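# Wood that moves: notes for the Drurnden evening talk

Slot is 40 minutes with tea after. Water on the lectern. Speak up for the back two rows.
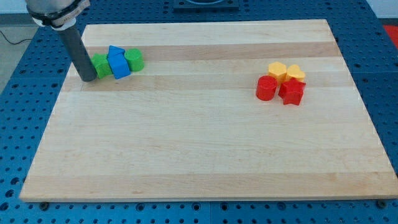 Why does a solid wooden board change width through the year when its length hardly shifts at all?

Because the wood takes in moisture from the air and gives it back again, and nearly all the swelling happens across the grain. The fibres get fatter. They barely get longer.

(Pause. Let that sink in, then hold up the bundle of drinking straws.)

## Opening

- Say hello, thank Jytte Hallgrímsson for the invitation and for finding the extension lead.
- Ask for hands: who has a drawer that sticks in November and runs like a dream in summer? Wait for the laughs.
- That drawer is the whole talk. Once you see why it sticks, you'll start looking at every table, door and floorboard you own in a new way, and I love that moment!

## Straws

Squeeze the bundle. Explain that timber is a great mass of long, thin tubes all running up the tree. Water sits in two places: inside the tubes, and in the walls of the tubes. When a log dries, the water inside the tubes goes first and the wood doesn't change size. Only when the walls themselves start to dry does the shrinking begin.

Don't get dragged into percentages here. If someone asks, say I'll happily draw the graph over tea.

Pass round the two offcuts from Lo. They're from the same plank of beech, one kept in my airing cupboard and one in the shed. Let people put them edge to edge. They always gasp a bit, and so did I the first time.

## Which way the rings run

- Draw a log end on the flip chart, big, with the thick pen.
- Boards cut like slices of bread (flat-sawn) move more across their width, and they cup.
- Boards cut like wedges of cake (quarter-sawn) move less and stay flatter, but you get fewer good ones out of a log, so they cost more.
- Rub the chart with a finger along the rings: the wood shrinks more this way, round the tree, than it does from the middle outwards. The rings try to straighten themselves out as the board dries. It's a handy way of remembering which way a board will cup.

## Gluing strips together

Lots of people think a board made from strips is a cheap dodge. I used to think so too! A glued-up board is often the better one. Each strip wants to go its own way, and with narrow strips the pulls are small and partly cancel out. The whole thing still gets wider and narrower with the seasons, mind you. Glue doesn't stop that.

What matters when you do it:

- Keep the grain of every strip running the same way.
- Let the timber sit in the room it's going to live in before you cut it.
- Good straight edges. A clamp should close a joint, never force it.
- Wipe the squeeze-out before it sets (tell the Trellville story: I left mine overnight and blunted a plane on it).

## The tabletop disaster

This is the bit people remember, so take it slowly. Jacobus Mabaso's first dining table: lovely ash top, screwed down hard to the frame all the way round. By the end of its first winter with the heating on there was a split you could post a letter through. He's given me permission to tell this and will probably heckle.

Then show the fixes. Slotted screw holes. Wooden buttons that slide in a groove. Both hold the top down flat and let it creep in and out. Hand round the button and let people fiddle with it.

Mention panelled doors: the panel floats loose in its frame, with no glue. Old joiners worked that out long before anyone had a moisture meter, and I find it thrilling every time I take one apart.

## Does varnish stop it?

It slows it down. Finish both faces, top and underneath, or one side takes up damp faster and the board bends. If running late, skip straight to questions from here.

## Finish

- Oil question will come up. Answer: whichever one you'll bother to reapply.
- Collect the offcuts, the button and the straws.
- Feng-yi Shek is on next about chair seats, so be off by ten to eight.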